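Stamley Reading Room | Filed under: Robotics & Automation, Evaluation Reports

Search this site Search Advanced search

4. What the kit does with small objects

4.1 Scope of the trial

The Gernex Starter kit is sold by Gristier as a complete package for teaching a tabletop arm to pick up and sort household items. The box holds a two-finger gripper, a wrist camera, a mounting plate and a year of access to the training service, which the seller calls Lim. The sales sheet promises a "ready-to-use picking skill from a single afternoon of demonstrations." Sections 2 and 3 dealt with assembly and calibration, where we had few complaints. This section deals with the promise.

We ran the kit on an arm we already owned, following the printed guide in every respect except one: the guide suggests foam blocks for the first session, and we went straight to toys. A buyer who pays for picking wants to pick things that have a shape. Foam blocks can be grasped from nearly any side, and a success rate measured on them says little about anything else. Gristier's own figure of 97 percent comes with no list of objects, and two written requests for one got us a link to the same sales sheet.

4.2 Procedure

Thắng Đào gave all the demonstrations, so that differences in operator style would not muddy the results. He recorded 90 of them by hand guidance over one working day. That is already more than the afternoon on the box, although the guide does say, in a note on its second-to-last page, that "more varied objects may benefit from additional examples." The recordings were uploaded to Lim, which returned a trained model the next morning. We then let the arm work without help and logged each attempt from the start of the approach to the release, or to the point where an operator pressed stop.

Objects were set down one at a time on a plain, light tabletop. We changed their position and heading between attempts and left the room lights alone. The wrist camera was the only camera the model was given, as in the standard package. Whatever it can't see, the model has to guess or remember, and we found little sign that it remembers.

4.3 The approach problem

Most of our failures happened before the fingers closed. The gripper would come down beside the object, open and ready, at a spot where there was nothing to hold. Figure 6 shows the kind of view the model has to work from when the object lies off to one side. The toy airplane is at the lower left, outside the gap between the fingers, and only its forward part can be seen. The space between the fingertips holds bare table.

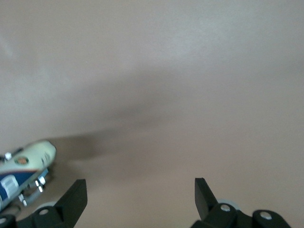 Figure 6. Wrist camera view with both fingers open and the toy airplane to the left of the gap. A soft shadow crosses the table beyond the fingers.

A person shown this picture would know to move left. The model has a harder time of it, and we think the package makes the job harder than it needs to be. The fingers and their base take up a good part of the lower view, so an object lying low and to one side can be partly lost. An airplane is also a poor match for a model that seems to aim at the middle of whatever it can see. With the nose in view and the rest of the body outside it, the middle of the visible part is well forward of the place where we would want to grip.

The shadow is a second worry. Lim's help pages describe the service as "robust to everyday lighting," and we did nothing to test that under strong or changing light. Still, a broad dark band on a pale table is about as everyday as lighting gets, and in 10 attempts the arm steered toward a darker patch of table and closed on air. We can't prove that the shadow caused this. The service gives no view into what the model attends to, and support told us that such a feature was "on the roadmap" for December.

4.4 What we would want to see

Gristier may reply that a second camera, sold separately, fixes all of this. It may well help. We didn't buy one, as the kit is advertised as complete, and a review of the kit should be a review of what is in the box. The company also points to a library of 1,023 shared demonstrations that buyers can add to their own. We looked through the listing and found many blocks, cups and balls, and very little with wings, wheels or handles.

Our view for now is a narrow one. The gripper is decently made, the upload process works, and a patient operator can get useful results on simple shapes. The claim of a ready skill in an afternoon did not hold for us, and we would treat the 97 percent figure as advertising until someone publishes the objects, the layouts and the failed attempts behind it. Our own attempt log can be had on request.

Contact the reading room | © Stamley | Back to top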